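Folo student robotics project: progress report to the Dreltska fund
Second reporting period, October

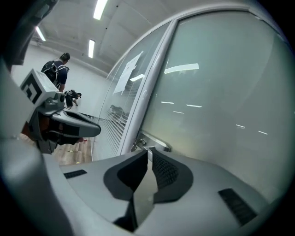 The Desenero school asked in its reply to our first report whether students were doing the work themselves or mostly watching the instructors. It also wanted to know how much of the grant had gone into parts. Both points are covered under the headings below.

Work done this period

The class has 19 students, up from the spring group. They meet after school until 6 p.m. Each session starts with a short talk and then moves to work with the hand-held grippers. Students take turns in pairs. One works the grippers and the other keeps the log and checks the recording when it is done. Instructors set the task and help with faults, but they do not record demonstrations. The only ones they made were the practice set in the first session, and those have been deleted.

We now have over 50 usable recordings of the first task, picking up a block and putting it in a tray. The plan called for that number by the end of the period. The second task, which needs both hands, is behind. Students found it hard to keep both marker blocks facing the right way while turning, and many early recordings had to be thrown out. We moved the task to a lower table and shortened it. Results since then are better, but we do not yet have enough to train on.

The finger pads wore faster than we had planned for. Students drew a replacement pad and printed it in two hardnesses. The softer one holds small objects better and tears at the base. The harder one is in use for now.

Parts and spending

Most of the parts money went to Hegedűs for printed housings, screws and cable. One order came with the wrong brackets and was exchanged at no cost, though it set us back by a couple of sessions. Spending on parts is within the budget. We have not touched the travel line and would like to ask whether part of it can be moved to storage drives, which are filling up sooner than expected.

Problems

Attendance dropped during exam weeks and we expect the same in the next period. Log sheets were filled in unevenly at first. A shorter form is now used and the gaps are mostly gone. The older recordings without complete logs have been set aside until someone can go through them.

Next period

Students will finish the two-handed task, train a first model on the block task and test it on the arm at Desenero. The date for the arm is still to be agreed with the school. We also need a decision on the travel line before the next parts order goes out. A spending table will be sent separately.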